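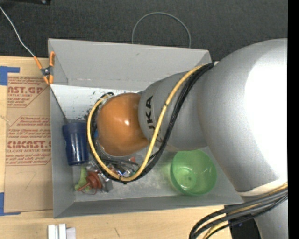

Why does the planner reject a grasp when the arm can clearly reach the object?

The planner checks the whole motion, from the ready pose to the grasp and back out again. If any point on that path brings a link, the tool or the cable allowance too close to a wall of the bin, the grasp is dropped, even when the end point itself is fine. Most rejected grasps in a shallow bin come from a wall model that is too thick or from a cable allowance that was never set. Work through section 6 before changing any planner settings.

6. Setting up the bin workspace in Liseo

Before you start

You need a working arm connection (section 4) and a finished camera calibration (section 5). Sign in to Liseo with a setup account. Operator accounts can open these pages but cannot save changes.

Caution: Keep the arm in reduced speed mode for all of section 6. Stay clear of its reach whenever motion is enabled.

6.1 Enter the bin

1. Open Workspace, then Containers, and select New.
2. Choose Sloped wall. The Straight wall type treats the walls as vertical and will block grasps near the edges of a flared bin.
3. Measure the inside of the bin at the floor and at the rim. Enter both sets of values.
4. Enter the wall thickness. Do not add a safety margin here. The margin is set in 6.3, and adding it twice is a common mistake.
5. If a clamp or bracket sits on the rim, select Add fixture and draw a block over it. The block should be a little larger than the part.
6. Select Save. The bin appears in the 3D view in gray.

Note: Fixtures do not move with the bin. If you shift the bin later, redraw them.

6.2 Line up the model with the camera

1. Empty the bin and send the arm to the park pose.
2. Select Capture background. Wait for the bar to finish.
3. Select Fit. Liseo moves the bin model until it matches the depth points on the rim and floor.
4. Check the fit in the overlay. The model lines should follow the rim on all four sides.
5. If one side is off, drag that side by hand and select Fit again.
6. Select Accept.

Stains and dust on the bin floor do not affect the fit, which uses depth only. They can affect the color mask. If the mask view shows patches on an empty floor, select Capture background again after cleaning, or raise Mask threshold by one step at a time.

Clear plastic parts often have gaps in their depth data. For these, turn on Fill from mask under Perception, Advanced. Leave it off for solid parts. It adds roughly 300 ms to each capture.

6.3 Set the clearances

1. Open Planner, then Clearance.
2. Set Wall clearance to 2 mm to start.
3. Open the Cables tab. Select the joints that the cables pass over.
4. For each one, enter the distance from the surface of the arm to the outermost point of the cable. Measure with the joint turned to the position where the slack is greatest.
5. Select Preview. The arm model is redrawn with the allowance shown as a shell.
6. Run the wrist through its full range with the slider. Watch for places where the shell touches the bin.

Caution: The preview does not know about cable tension. Set the wrist joint limits in section 4.6 so that the cables cannot be pulled tight, and check them again after any change to the cable routing.

6.4 Run a dry test

1. Place several parts in the bin, including one near a wall.
2. Select Test, then Plan only. The arm does not move.
3. Read the result list. Each grasp has a score and, if it was rejected, a code.
4. When at least one grasp passes, select Step through. Hold the enable switch and move through the path one waypoint at a time.
5. If the path looks right, release the switch and save the workspace.

Rejection codes

116: Path too close to a container wall. Check the wall type and thickness in 6.1, then the wall clearance in 6.3.

187: Cable shell touches a container or fixture. Check the values in the Cables tab. If they are correct, try a different ready pose, higher above the bin.

Both codes together usually mean that the bin model has shifted. Repeat 6.2.

6.5 Saving and copying a workspace

A saved workspace holds the bin, fixtures, clearances and background capture. To use it on a second cell, export it from the Workspace page and import it on the other controller. The background capture is not carried over, so 6.2 has to be done again on the new cell. Cable values are carried over and must be measured again unless the routing is identical.

Workspaces saved before the March release open with the cable shell turned off. Turn it on in the Cables tab and save again.

Section maintained by Gangadharan Sastry. Continue to section 7, Part models and grasp lists.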